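Notes on the Flunton Simulation Service After One Term of Use

I have kept this blog for several years as a record of equipment and software considered by small engineering workshops, and I have generally avoided subscription services. The present entry is an exception. The Flunton service, which supplies simulated robot arms, grippers and work cells by the month, has been in use at our workshop in Govalthorpe since February, and enough has now been done with it to allow a fair account.

The account concerns the standard plan only. Flunton also offers a plan for larger firms, with a private server and a named support contact, and I am not in a position to comment on either.

What is supplied

The subscriber receives a desktop program, a library of ready-made scenes and an allowance of 200 hours of remote computing each month. Scenes may be run on the subscriber's own machine without touching the allowance. The remote hours are needed only when many attempts are to be run side by side, and in our case we have never used them all.

The library held 151 objects when we began. They are mostly plain household and packaging shapes: blocks, cartons, tubes, bottles, trays. Each has a stated mass and a friction setting, and both may be changed. The surface finish may also be changed, although the controls for this are placed in a different menu from the physical settings, and it took us the better part of a morning to find them.

Three grippers are included: a parallel type, a two-finger linkage type and a suction cup. We have worked almost entirely with the second, as it is closest to the hardware on our bench, which was bought from Melville some years ago and has given no trouble.

Installation

Installation was completed on a Friday afternoon and required two attempts. The first failed without a message. The second succeeded after the graphics driver had been updated, a step mentioned in the printed guide but absent from the online one. Subscribers are advised to follow the printed guide.

The program then asks for a licence file, which arrives by separate email. Ours arrived the same day.

The task chosen for review

It seemed proper to test the service against work that we understand well. The task was to lower an open gripper over a light upright block, close it, lift the block clear and set it down on a marked area. On the bench this is routine. In a simulator it is often less so, for contact between a flat finger and a flat face is difficult to calculate, and weaker programs will allow the object to shake, slide or spring away.

We prepared 100 attempts with the block in slightly different starting positions. The lighting and background were varied as well, using the random settings provided. I then went through the failed attempts one at a time with the replay tool.

The results were satisfactory. The block was lifted and placed in most attempts, and the failures were of a kind that we recognise from the bench. A finger met the corner of the block too early, or the approach was too shallow and the block turned as the fingers closed. I saw very little of the trembling that spoiled the last program we tried. When a grasp was poor, it failed in a believable manner, and that is of more use to us than a high rate of success.

The wrist view

The replay tool offers a fixed view, a free view and a wrist view. The last of these is the one I have come to rely upon. It places the viewer close to the fingers, so that the gap on either side of the object can be judged before the jaws begin to close.

The quality of the picture is adequate for this purpose. Nearby parts are sharp enough for the fingers and linkage to be told apart, while the background is heavily softened. The shading on pale objects is gentle, and printed marks on a face remain legible as lines. Dark grippers are less well served. Much of the body is lost in shadow under the default lighting, and I would recommend raising the fill light before any long session of replay. The setting is saved with the scene and need be made only once.

A tall object will often run out of the top of the wrist view. The view may be widened, but at the cost of some bending at the sides, and we left it as supplied.

Exporting results

Results may be exported as a table, as a set of still pictures or as video. The table is clear and opened without difficulty in our usual spreadsheet. The stills are named by attempt and by step, and this made it easy to match a picture to a row. Video export was slow. A batch of 40 short clips took about the length of a lunch break on our machine, and the program could not be used for anything else in the meantime.

I raised the matter with Flunton through the ordinary support form. A reply was received within two working days, stating that export in the background was planned. No date was offered.

Comparison with the Dow package

Readers have asked how the service compares with the Dow package, which was reviewed on this blog previously. The two are not close in price, and a direct comparison would be of limited value. In brief, Dow provides a larger choice of arms and a better manual, and is sold outright. Flunton provides steadier contact and a much better replay tool. A workshop that needs to plan the movement of an arm around obstacles would be well served by Dow. One that is chiefly concerned with what takes place between the fingers should look at Flunton first.

It should be added that the Dow package will run on a modest laptop. Flunton will not, or at least it would not on ours.

Matters requiring attention

The following points were noted during use and have been passed to the supplier.

The undo command does not apply to changes in friction. A value altered by mistake must be restored by hand.

Object names in the library are shortened in the side panel, so that several blocks appear under the same label until the pointer is held over them.

The wrist view returns to its default zoom each time a new attempt is loaded. For a person reading through a long batch this is tiresome.

Prices are shown without tax until the final page of the order form.

Replay, step by step

For those considering a trial, the procedure we have settled upon is set out below. It assumes that a batch has already been run.

1. Open the batch and sort the table by outcome, so that failed attempts are listed first.

2. Select an attempt and move the slider to the approach, with the fingers still apart and the lower end of the block between them. Switch to the wrist view and compare the gap on the left with the gap on the right. 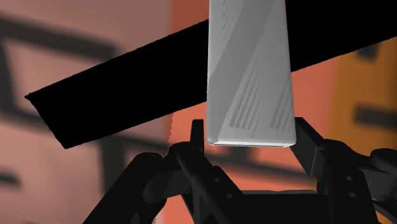

3. Advance in single steps until the first contact is reported in the lower panel. Note which finger is named.

4. Continue to the end of the lift. If the block has turned, return to the point of first contact and record the angle shown.

5. Enter a short remark in the notes column. Remarks are included in the exported table and may be searched.

Renewal

Our subscription has been renewed for a further term on the standard plan. The remote computing allowance is more than we require, and a smaller plan at a lower price would be welcome if Flunton were to offer one. Questions about the settings used may be left in the comments, and I will answer those that fall within the plan we hold.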